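Cleaning a small room from the ceiling down

Start at the top. Dust from a ceiling fixture lands on whatever is under it, and if you have already done the shelves you will be doing them again.

Turn the light off at the switch and give the bulb 10 minutes to cool. Lay an old sheet on the floor and move anything made of cloth out of the room. Wear a cap if you don't like dust in your hair, and glasses or goggles if you will be looking straight up.

Brass-colored fixtures

Many of these are not solid brass. They have a thin coating or a lacquer over another metal, and brass polish can take it off in patches. Test with a magnet first. If it sticks, the base is steel and you should stay away from polish altogether. If it doesn't stick, the piece could still be lacquered, so use the same gentle method.

Dust with a dry paintbrush, the kind with soft bristles, about 2 inches wide. On ridged designs follow each ring around and keep the brush nearly flat. Then wipe with a cloth that has been dipped in warm water with a drop of dish soap and wrung out hard. No dripping. Go over it with a dry cloth right away, or the water will leave spots between the ridges.

Precious Catacutan wrote in to suggest a wooden skewer with a bit of cloth wrapped around the tip for the narrow grooves. It works well. Change the cloth often. 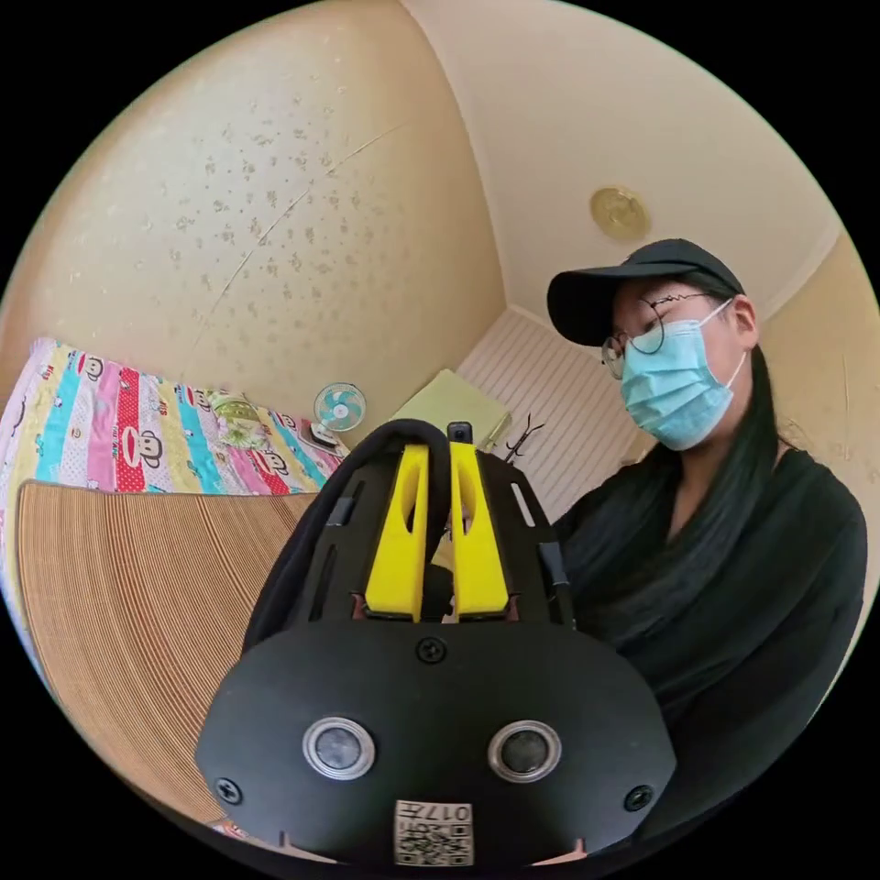

A ridged ceiling fixture and a cream wall with a faint scattered pattern

Patterned walls

A small, faint pattern hides dust better than plain paint does, so these walls often go a long time between cleanings. Run a dry microfiber cloth over a flat mop head and work in straight strokes from the ceiling line down. Do the whole wall dry before you think about using water.

Check whether you have paper or paint. Pick a spot behind a door and touch it with a damp cloth. If the color comes off or the surface goes dark and soft, keep it dry and use a rubber dry-cleaning sponge for marks.

Cracks and seams

A thin line on a wall can be a crack in the plaster or a seam in the wallpaper. Run a fingernail across it. A seam usually has an edge you can catch - a crack feels like a shallow groove. For a lifted seam, brush a little seam adhesive underneath, press it flat and wipe off the extra. For a hairline crack in painted plaster, use lightweight filler on a flexible knife, let it dry and sand it lightly.

Make a pencil mark at each end of the crack before you fill it, and write the month beside it. If it has grown past the marks by February, get someone to look at it before you paint.

Vacuum the floor last, with the sheet folded inward and carried out first.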